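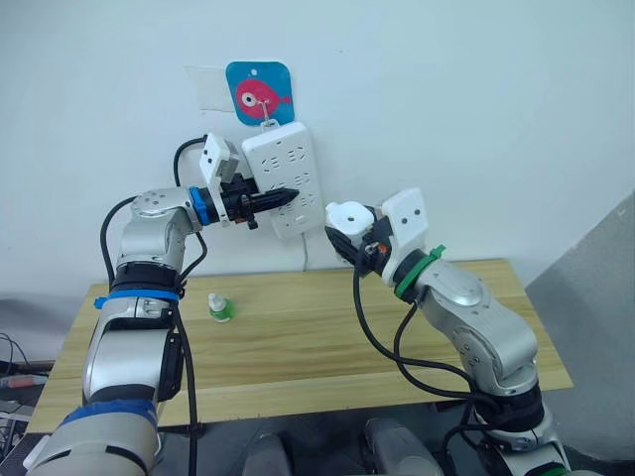

Power strip

A power strip (also power board, powerboard or multi-outlet board) is a row or block of electrical sockets in a single housing, fed by one flexible cord. It lets several appliances share one wall outlet. "Power board" is the usual term in Australia; Canadians mostly say "power bar".

Design

The simplest strips are a plastic case, a set of metal contacts and a cord. Many add a master switch, individual switches or an overload cut-out. White is the common household colour, supposedly so that the strip blends in with a painted wall, although the cord hanging below it tends to defeat the purpose.

Sockets may be set in one line or in several rows. Rows save length, but makers' socket counts should be read with some doubt. A bulky plug-in adaptor can cover its neighbour, and a board sold on the number of its outlets may have room for far fewer in daily use.

Wall mounting

Strips are often fixed to a wall above a desk or bench. Upright mounting puts the sockets within reach and clears the work surface. Most cases intended for this have keyhole slots in the back, which hang over screw heads. Adhesive strips and tape are also used. Claims made for adhesives usually refer to a steady hanging load, and pulling out a tight plug is a different matter. In the Windell range the slots were 45 mm apart on some boards and 33 mm on others, with no template supplied for either.

Plugs are best gripped by the body and pushed in square to the face. A ribbed body gives the fingers some hold. Pulling on the cord strains the connections inside the plug and, on a wall-mounted strip, the fixings as well.

Surge protection

Some strips contain components meant to absorb brief spikes in voltage. These wear out with use, and an indicator light, where there is one, does not always show how much protection is left. Zomero printed a rating of 600 joules on its boxes without saying how it had been measured. The workshop writer Sneha Jaiswal has called such ratings "a number for the shelf" and questions whether buyers can compare one maker's figure with another's. Her view is disputed by Ultex, which has published no test results of its own.

Safety

The total load must stay within the rating marked on the strip. Heaters and kettles are poor candidates, and plugging one strip into another is widely discouraged. Cords should be kept off hot surfaces and out from behind furniture that might pinch them.

Labels and decoration

Stickers and tags are sometimes put on or near a strip to tell it from others. Buthelezi sold a pack of 200 coloured labels for the purpose. Whether they prevent many mistakes is unclear, and a label beside a board says nothing about which plug belongs to what.

See also

Extension cord
Mains plug
Surge protector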